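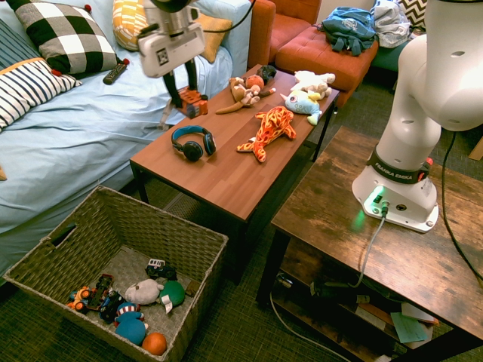 Rosalba Rizzi wanted to know, after the last session, why anyone would bother with a runoff when the person in first place already has the most votes. Great question, and it gets us straight into this unit!

Unit 4: Plurality, majority and the runoff

Start with the two words people mix up. A plurality means more votes than anyone else. A majority means more than half. With two names on the ballot and no write-ins, they come to the same thing unless there's a tie. Add a third name and they can come apart fast.

Our practice town is Husdale, electing a mayor. 1,055 valid ballots were cast:

Zutov 421
Damgaard 400
Stenmont 234

Zutov leads by 21. Under plurality rules the night is over and Zutov is mayor. Under majority rules the winner needs 528, and Zutov is well short, so the top two go on to a second round.

Now the fun part - where do the Stenmont voters go? Suppose every one of them comes back and 60 pick Zutov. The other 174 pick Damgaard. Work it out before reading on.

Zutov 481
Damgaard 574

Same town, same voters, different mayor. I love this example because you can do it on the back of an envelope and it still starts arguments.

Things to chew on

Turnout. We assumed everybody came back. In many real runoffs a good share of voters stay home, and the ones who do are rarely spread evenly across the candidates. Try the count again with half of Stenmont's people missing.

Cost. A second round means printing, poll workers and another few weeks of campaigning. Ranked ballots try to get the same result in one trip (Unit 5, and it's a good one).

Endorsements. Stenmont is out of the race but suddenly very popular - both campaigns will be calling. Think about what Stenmont could fairly ask for in return.

For next time

Redo the Husdale count so that Zutov wins the runoff with exactly 528. How many Stenmont voters does that take? Bring your working, and read the September handout on primaries if you missed it.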